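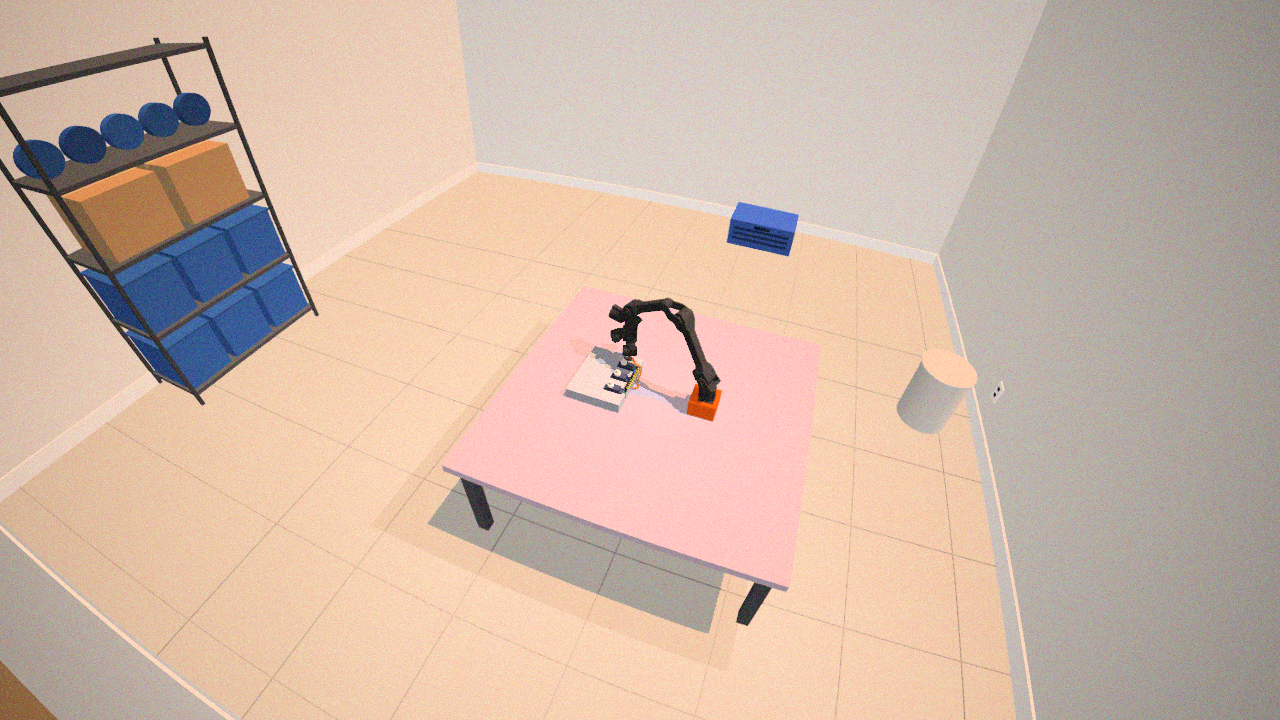 **Pleka bench cell, simulation pack — set-up review**

We used the Pleka pack at Lurthorpe to plan a small arm cell before any drilling. Version tested: 3, on a 32 GB desktop.

Base placement is quick. Set the mounting block on the table top, lock it, then teach the board as its own work frame. Do this even if the board sits square; ours is at a slight angle, and correcting each point by hand took 40 minutes the first time.

Approach height defaults to 9 mm above the parts. I raised it. Wiring is the weak area — strands are drawn but ignored by the collision check, so keep the gripper's exit path vertical.

Joint limits reset after every import. Save them separately.

Good for layout, poor for cable work.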